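4. Montagem e regulação da bancada Pesumis

Esta secção aplica-se aos módulos de bancada para cozinhas de brincar da linha Pesumis, distribuídos pela Gerndale. A montagem da estrutura inferior está descrita na secção 3 e tem de estar concluída antes de começar.

4.1 Antes de montar

1. Confirme que o piso está nivelado. Desníveis pequenos corrigem-se nos pés reguláveis (ver 4.3).
2. Retire todas as peças dos sacos e compare-as com a lista do anexo A. O saco de ferragens tem a referência 1066.
3. Separe os parafusos curtos dos compridos. Os compridos servem apenas para fixar à parede.

Ferramentas: chave Phillips média, chave sextavada (incluída), nível de bolha e lápis.

CUIDADO - As peças pequenas representam perigo de asfixia. Mantenha as crianças afastadas até a montagem estar terminada e o saco de ferragens guardado.

4.2 Fixação do tampo

1. Pouse o tampo sobre a estrutura com a face acabada para cima.
2. Alinhe o rebordo traseiro com as costas do móvel. Deve ficar uma folga de 3 mm de cada lado.
3. Introduza os parafusos curtos por baixo, sem apertar.
4. Verifique de novo o alinhamento e aperte em diagonal, começando por um canto da frente.

Nota: não use aparafusadora elétrica. O aperto excessivo estraga as buchas e a garantia não cobre esse dano.

4.3 Regulação da altura

A altura de origem do tampo é de 55 cm. Para a alterar:

1. Esvazie a bancada e incline o móvel com a ajuda de outra pessoa.
2. Rode os pés para a esquerda para subir, para a direita para descer.
3. Volte a assentar o móvel e confirme o nível nos dois sentidos.
4. Aperte a contraporca de cada pé.

4.4 Fixação à parede

A fixação é obrigatória em creches, escolas e salas de espera, e recomendada em casa.

1. Encoste o móvel à parede e marque os furos a lápis através das cantoneiras.
2. Afaste o móvel, fure e coloque buchas próprias para o tipo de parede. As buchas não são fornecidas.
3. Aparafuse as cantoneiras com os parafusos compridos.
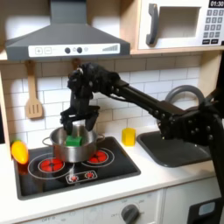
4.5 Limpeza e verificação

1. Limpe o tampo com um pano húmido e detergente neutro. Para desinfetar, dilua o produto segundo o rótulo e passe depois um pano só com água.
2. Seque logo as juntas - a água parada acaba por levantar o rebordo.
3. Reaperte os parafusos do tampo um mês após a montagem e depois todos os anos, em fevereiro.

CUIDADO - Não use esfregões, acetona nem produtos com lixívia concentrada. Não coloque objetos quentes sobre a bancada.

Para peças de substituição, contacte Femke Dijkstra, do serviço de apoio da Gerndale, e indique o número de série que está na etiqueta das costas.

Revisão do texto: 2024-05-27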